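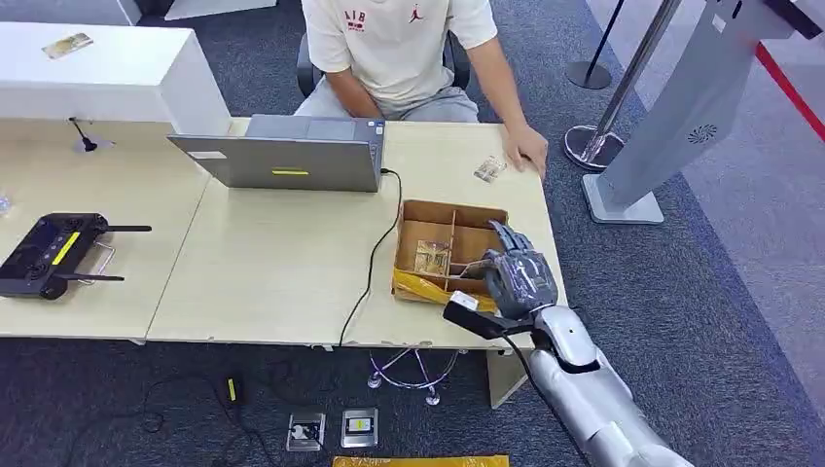
Erdal Kaplan
Materials technician, Fludthorpe workshop

September, second batch of wheat starch paste trials

Carrying on from the last entry. The purpose is still to find a paste that holds the hinge repair on cloth case bindings without cockling the endpapers. Stock is the same Heta starch as before, bag already open, kept in the dry cupboard.

Ratio this time was one part starch to four parts water by volume, soaked overnight, then cooked on the low ring with constant stirring. It went translucent after nine minutes and I held it there until it pulled off the spoon in a sheet. Sieved 3 times through the horsehair while warm, once more when cold. Colour off-white, no lumps after the second pass.

Viscosity on the bench viscometer, 20 degrees, small spindle:

Before sieving: 2,516 mPa.s
After sieving: 2,364 mPa.s

The drop is larger than I wanted but the paste brushes out better. The earlier batch dragged and left ridges along the joint, which then showed through the pastedown as faint grey lines. 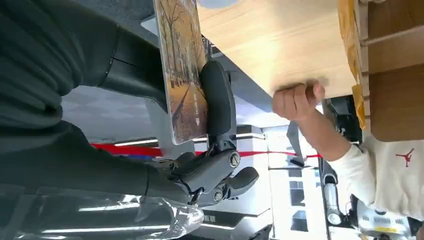

Test strips were cut from the offcuts of the Yalçınkaya tissue, grain parallel to the spine. Pasted, rested two minutes, laid down with a bone folder through silicone release paper, then blotter and board. I changed the blotters at ten minutes, thirty minutes and two hours. Leaving the first change any later gave visible tide marks on the cheaper endpapers.

Peel results by hand only. The tissue failed before the joint on all strips except one, where the cloth side let go cleanly. I suspect size left in the cloth. Wiped the remaining offcuts with a barely damp swab and set them aside to repeat.

Cockling was slight on the long-grain sheets and poor on the short-grain ones. That is grain direction and will not be fixed by the recipe.

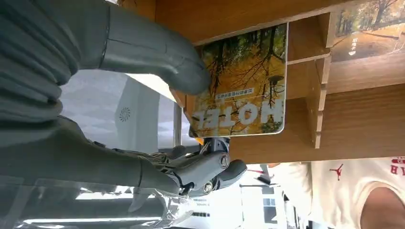
Erdal Kaplan

Afternoon addendum. Tried the same paste cut with methyl cellulose, equal parts. Slower to grab, which gives time to line up the joint, but the strip can still be slid after five minutes under light pressure. Fine for lining spines. I would not use it on a hinge that has to take the weight of the board.

Still to do:
Repeat the swabbed cloth strips.
Label the jar. It keeps four days in the fridge at most and the last one went sour unnoticed.
Ask Sutosmont whether the heavier tissue comes in a cream colour.
Clean the sieve before it dries.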